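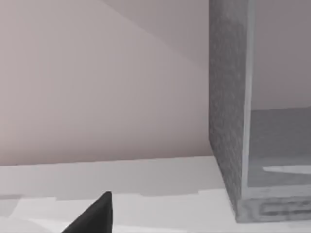 I spent most of October on one bug in Kevum, our bimanual planner, and the fix came down to a timestamp.

The symptom was a right arm that replanned for no reason. In the simulated kitchen it would start a reach, drop the trajectory, and ask for a new one. Over 616 episodes this happened in 88. The left arm was fine, so I blamed the collision meshes and lost a week there.

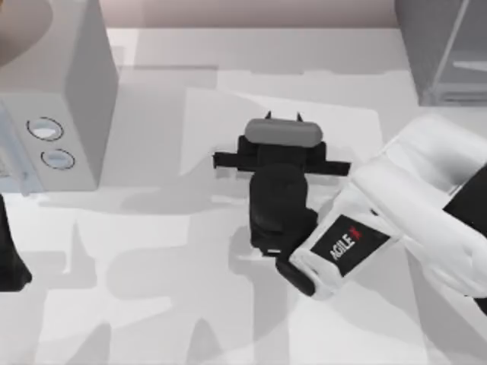 Hanane Farouk found the real cause while reading the logs for something else. Joint states for the two arms were published by separate threads, and the right one lagged by up to 6 ms. The planner checked both arms against a merged state that had never existed. When the arms were close together, the self-collision check failed and the controller threw the plan away.

The merge step now interpolates both arms to one clock before the check runs. It also refuses any state older than 10 ms and logs which thread was late. I reran the same seeds and the spurious replans are gone. Planning time did not change.

Still open: the wrist camera stream has its own clock. Giuliana Zapata is moving it over next.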